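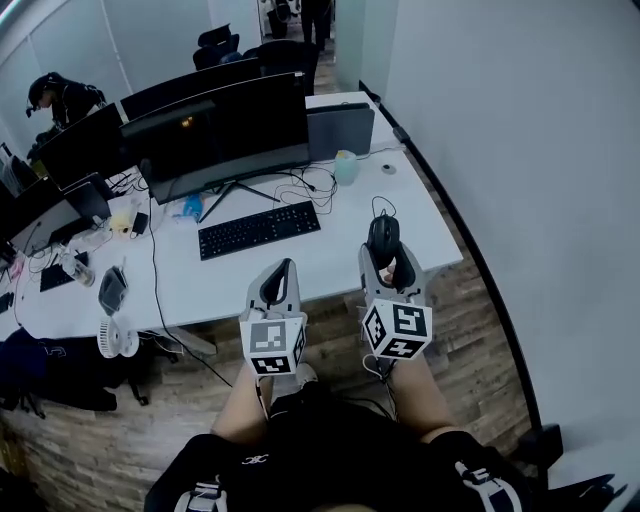

添付1 Tinthorpe拠点、白いデスクの手前側と黒いマウス

件名:Dralent 品目マスタCSV取込が途中で停止する
区分:障害(業務アプリケーション)
発生拠点:Tinthorpe
影響範囲:Tinthorpeの品目マスタ更新。Wanvilleは影響なし
優先度:中
状態:解決済(経過観察項目あり)
受付日:2020年3月13日

■申告内容
基幹側のHoarauから出力した品目マスタのCSVを、Dralentの「一括取込」で読み込むと途中で止まる。画面には「取込処理を中断しました」とだけ表示され、エラー番号は出ない。同じファイルをWanvilleの端末で取り込むと正常に終わる。Tinthorpeの端末を再起動しても結果は同じ。棚卸の準備で使うため、当日中に回避策がほしい。

■環境
クライアントOS:両拠点とも同一イメージ
Dralent:両拠点とも同一ビルド
取込ファイル:データ2,444件、先頭にヘッダ行あり、改行コードCRLF
取込モード:新規追加
コミット単位:200件(既定値のまま)

■経過
09:40 受付。申告者からCSVとスクリーンショットを受領。ファイルのハッシュ値を比較し、WanvilleとTinthorpeで使用したものが同一であることを確認。ファイル転送時の破損は除外。

10:05 Tinthorpeの端末で再現。進捗バーは半分を過ぎたところで止まり、数秒後に中断ダイアログが出る。クライアント側のイベントログには該当する記録なし。

10:20 Dralentのログレベルを「標準」から「詳細」に変更して再実行。以下を取得。

IMPORT START mode=INSERT commit=200
WARN line 2: duplicate key, skipped
(同様の警告が続くため省略)
ERROR line 1443: unmappable byte sequence
IMPORT ABORT

停止位置は毎回1,443行目で一致する。行番号はヘッダを含む物理行。警告のほうは初回の取込で確定済みの分が重複キーとして扱われたもので、今回の停止の原因ではない。

10:45 該当行をバイナリエディタで確認。品名欄の末尾に丸数字の「①」があり、バイト列は87 40。いわゆる機種依存文字で、CP932には含まれるが、狭義のShift_JISには割り当てがない。それより前の行に同種の文字はない。後ろの行にはローマ数字と「㈱」を含むものが見つかったので、この行だけ直しても次の該当行で再び止まると判断した。

11:10 取込の文字コード設定を両拠点で比較。

Wanville:encoding=CP932
Tinthorpe:encoding=Shift_JIS

設定画面上はどちらも「日本語(シフトJIS)」と表示されるため、画面の目視では差が分からない。設定ファイルを直接開いて初めて判明した。ファイルの更新日時から、Tinthorpe側は昨年8月の端末入替の際に初期テンプレートから作り直されたものと推定。Wanville側は旧環境の設定を引き継いでいる。

11:25 入替後も取込は何度か実施されているが、申告者によれば今回までは正常に終わっていた。過去分のCSVを検索したところ、拡張文字を含む品名は差分ファイルに一度も入っていなかった。全件出力を使ったのは入替後では今回が初めてで、申告内容と矛盾しない。

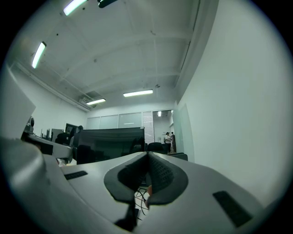 11:50 対処方針を検討。案は次の2とおり。

案A:Hoarau側の出力で拡張文字を通常の文字に置換する
案B:Tinthorpeの設定ファイルをCP932に変更する

案AはWanvilleの既存データと品名が食い違うため、拠点間の照合で差異が出る。出力定義の変更申請も必要になる。案Bは対象が設定値のみで、戻す作業も容易。案Bを採用し、申告者の了承を得た。

13:15 作業開始。手順は以下のとおり。

・Tinthorpeの全端末でDralentを終了
・設定ファイルを同一フォルダに別名で退避
・[import]セクションのencodingをCP932に変更し、文字コードを変えずに保存
・Dralentを起動し、詳細ログの先頭にencoding=CP932と出ることを確認

13:30 再取込の前に、初回分の扱いを確認。コミット単位が200件のため、停止したバッチより前の1,400件は既に登録されている。停止したバッチの分はロールバックされていた。新規追加モードのまま流すと登録済みの分はスキップされ、属性の変更が反映されない。そこで取込モードを「追加および更新」に切り替えることにした。このモードは空欄の項目も上書きするため、事前に品目テーブルのバックアップを取得。

13:55 検証用データベースで取込を実行。全件正常終了。丸数字、ローマ数字、「㈱」を含む品名について、画面表示と帳票プレビューの双方で文字化けがないことを確認。

14:20 本番環境で取込を実行。所要時間は約2分。警告なし。

IMPORT START mode=UPSERT commit=200
IMPORT END read=2444 error=0

14:35 拠点間の照合レポートを出力。品目コード、品名、単位の各項目で差異なし。申告者に結果を連絡し、棚卸リストの出力まで問題なく進められるとの回答を得た。

■原因
Tinthorpeの取込設定で文字コードが狭義のShift_JISになっており、Hoarauの出力に含まれるCP932拡張文字を変換できなかった。Dralentは変換不能なバイト列を検出すると、その行をスキップせずに取込全体を中断する。標準ログレベルでは該当行の番号が記録されないため、切り分けには詳細ログが必要だった。

■恒久対応
端末展開用テンプレートのencodingをCP932に修正。展開手順書の確認項目に、設定ファイルの値をテキストで照合する項目を追加。設定画面の表示名が両者で同じになる点は、製品側に改善要望として登録した。回答は未着。

■補足
・退避した設定ファイルは次回の全件取込が完了するまで削除しないこと。
・CSVを表計算ソフトで開いて上書き保存すると、品目コードの先頭のゼロが落ちる。内容確認にはテキストエディタを使用する。
・詳細ログは容量が大きいため、作業後に「標準」へ戻した。
・取込モードも「新規追加」へ戻した。更新を伴う取込では都度切り替える。
・今後、UTF-8での出力に切り替える場合は、両拠点の設定を同時に変更する必要がある。Dralentは文字コードの自動判定を行わない。

■残件
次回の全件取込時に詳細ログを取得し、件数と警告の有無を本票に追記する。追記後にクローズ。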